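Setting Up the Candy Mugs (Section 4 of the Front Desk Guide)

I wrote this part after my second holiday season on the desk at Sokon, when I'd finally figured out a way of doing the candy that didn't leave me sweeping up wrappers in the parking lot. If you've got your own way, great, but please read the cautions at least!

What you need
A bag of wrapped candy (the Priltell bags hold 1000 pieces, so one gets us through most of a season)
Plain mugs from the cabinet over the sink
A clear table, wiped down
The allergy card

1. Wipe the table first and let it dry all the way. Twisted wrappers soak up water at the ends and then go limp, and limp ones look like somebody already had a go at them.

2. Take the mugs down and check the rims with your finger. Any chips, put it on the shelf marked Unnithan and grab another one.

3. Pour out a small pile of candy, a couple of handfuls at most. I used to tip out the whole bag (I know, I know) and half of it went over the side.

4. Look over the pile and pull anything that's come untwisted. Those go in the trash. Don't twist them back up, even if the candy looks perfectly fine.

Note: Padmavathi Pillai orders the candy, so if you're throwing out a lot from one bag, tell her and hang on to the bag for the lot number.

5. Set the mug beside the candy with the handle facing away from you. Left or right is up to you, I like it on the left.

6. Put the candy in one piece at a time, holding it by the middle. If you grab a twisted end it can spin open, and then you're back to step 4.

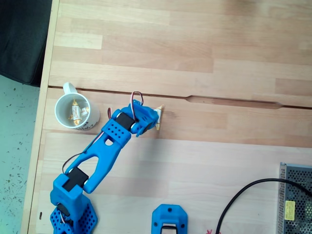 7. Keep going until the candy is level with the rim, and stop there. A heaped mug looks generous for maybe five minutes, and then the first kid reaches in and it all goes on the floor.

8. Carry the full mugs out on the Cistovley tray, never by the handles two to a hand. I lost a good mug that way in December.

Caution: The allergy card stands next to every mug, every time. No card, no mug.

Caution: Keep mugs off the ledge by the heater. The candy goes soft and sticks to the wrapper, and you can't rescue it.

Refilling
Check at 10 and again at 2. Empty what's left onto the table before you add more so the old pieces end up on top. Nithin Lobo has the key to the supply closet if you run out, and he's usually back from lunch by 1:30.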